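Home | Products | Support | Manuals | Contact

Section 4: Preparing the Starter Culture

The Telteo fermentation cabinet does not include a culture vessel. Use a glass jar that fits upright on the lower shelf with the door closed.

4.1 Cleaning the vessel

1. Remove the lid and any paper seal.
2. Wash the jar in hot water with dish soap.
3. Rinse until no foam remains.
4. Stand the jar upside down on the drip rack until dry. 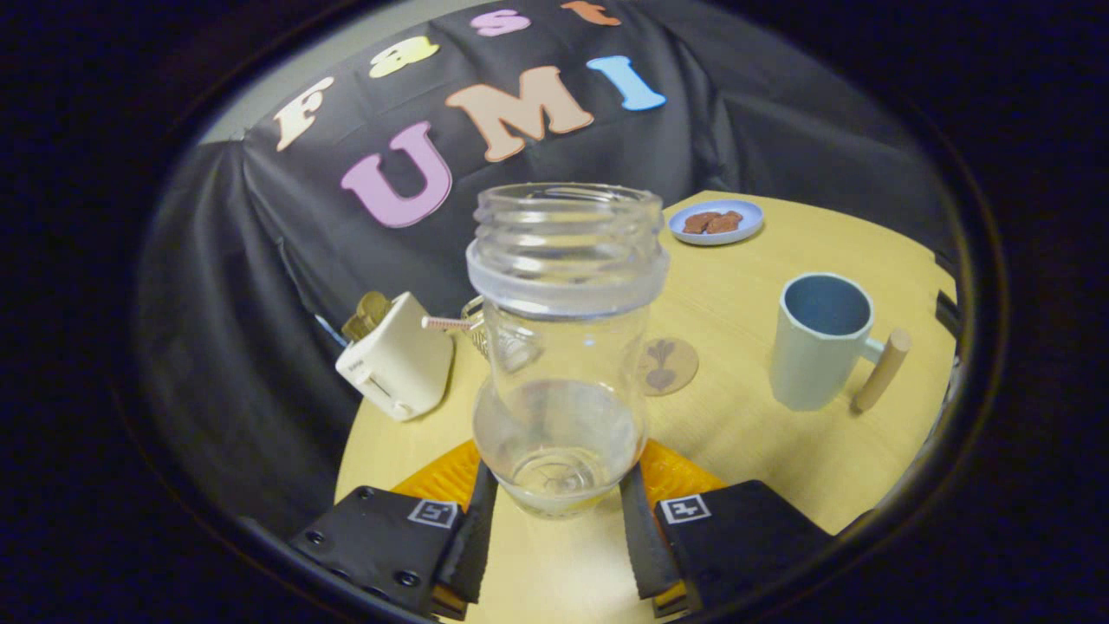 Residue from an earlier batch can slow a new culture or give it an off taste. Check the lower part of the jar against a light before filling. Clear glass with an open threaded mouth makes this check simple, and a small amount of liquid or light residue in the bottom, as in the jar shown, means that steps 2 through 4 must be repeated. Pay attention to the area under the shoulder, where a brush may not reach.

CAUTION: Do not pour boiling water into a cold jar. The glass may crack.

4.2 Filling

1. Add 80 grams of flour.
2. Add 80 grams of water at room temperature.
3. Stir until no dry flour is left.
4. Rest the lid on the mouth – do not tighten it.

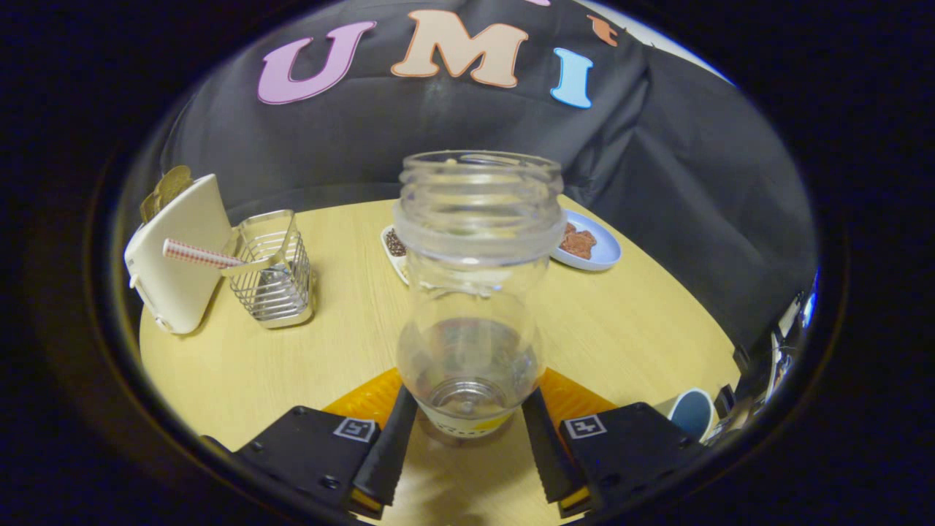 5. Place the jar on the lower shelf, clear of the fan outlet.
6. Close the door and select program C on the front panel.
7. Press START. The display shows the elapsed time in minutes.

NOTE: The display does not reset if the door is opened for less than one minute. Stir the culture during this period if required.

CAUTION: A tightened lid can trap gas. Loosen it before moving the jar.

If error code 357 appears, the temperature probe is not seated. Switch the cabinet off, push the probe in until it clicks, and start the program again.

Manual revised 8 November 2025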